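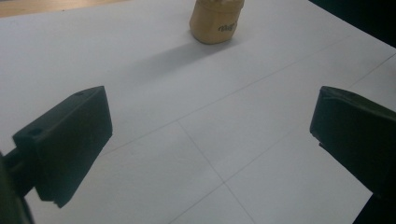 *Two gripper fingers, a tan container and a sheet of paper marked with lines.*

## Who packs the jars at Crenshaw?

Crenshaw is a packing company in Brumstead. It sends out 1,000 jars a day. Until last December, people lifted every jar into its box by hand. Now a robot called Jirneteck lifts 400 of them, and people lift the rest.

A robot like this picks things up with a gripper. A gripper is a kind of hand – it has two stiff fingers that move together and apart. Your own fingers can feel if a cup is slipping. Many grippers can't feel anything, so people have to work out how far the fingers should close.

Straight lines on a flat surface help with practice. If a cup is set down in one square the first time and another square the next, the workers can write down which spots give the robot trouble. In the picture below, there is nothing between the fingers.

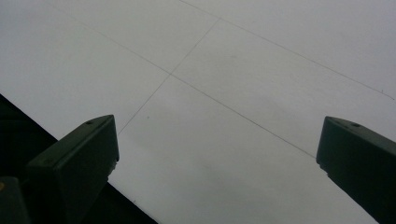
## What do the people do now?

Anika Schumacher packed jars for 4 years. Her wrists used to hurt by the end of the day. Now she packs in the morning and looks after the robot in the afternoon. She had to take a class first, and she found parts of it hard.

Two of her coworkers moved to the shipping desk. One likes it there. The other misses the packing table, where it was easier to talk.

## Can the robot do every job?

No. It can't tell when a label looks wrong, and a jar that has tipped over still needs a person to stand it up.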